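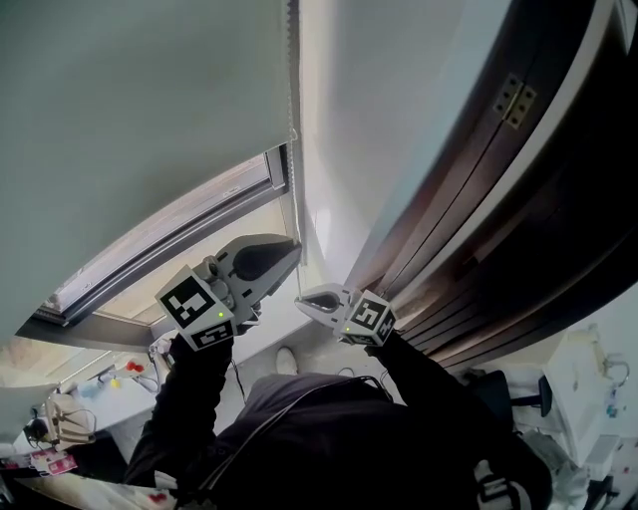

Photo: Kawaguchi / Genduvo

Chapter 6
Pivot Tables

In the last chapter you sorted and filtered a list of orders. Filtering shows you the rows you ask for, but it does not add them up by group. A pivot table does both jobs, and it leaves the original data alone.

We will keep using the Wullari workbook. The Orders sheet has one row per order, with columns for date, region, product and amount. Before you start, check that every column has a heading and that there are no blank rows. Excel stops at a blank row when it guesses the range – a common cause of missing totals.
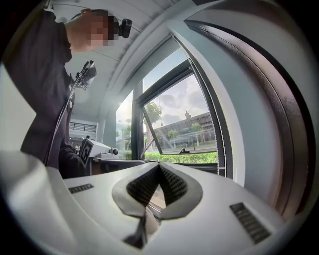 Click any cell in the list, then choose Insert and PivotTable. Accept the new worksheet. Drag Region to the Rows box and Amount to the Values box. If the values appear as a count, the Amount column probably contains text or empty cells. Fix those first, then refresh.

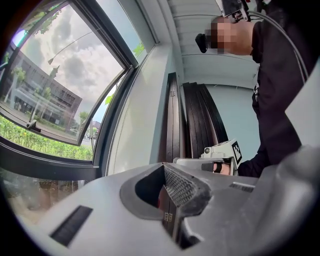
Now drag Product to the Columns box. The table grows sideways, with one column for each product and a grand total at the right. To see only the Rida orders, open the column filter and clear the other names. Exercise 2 at the end of the chapter uses the same layout with the November data.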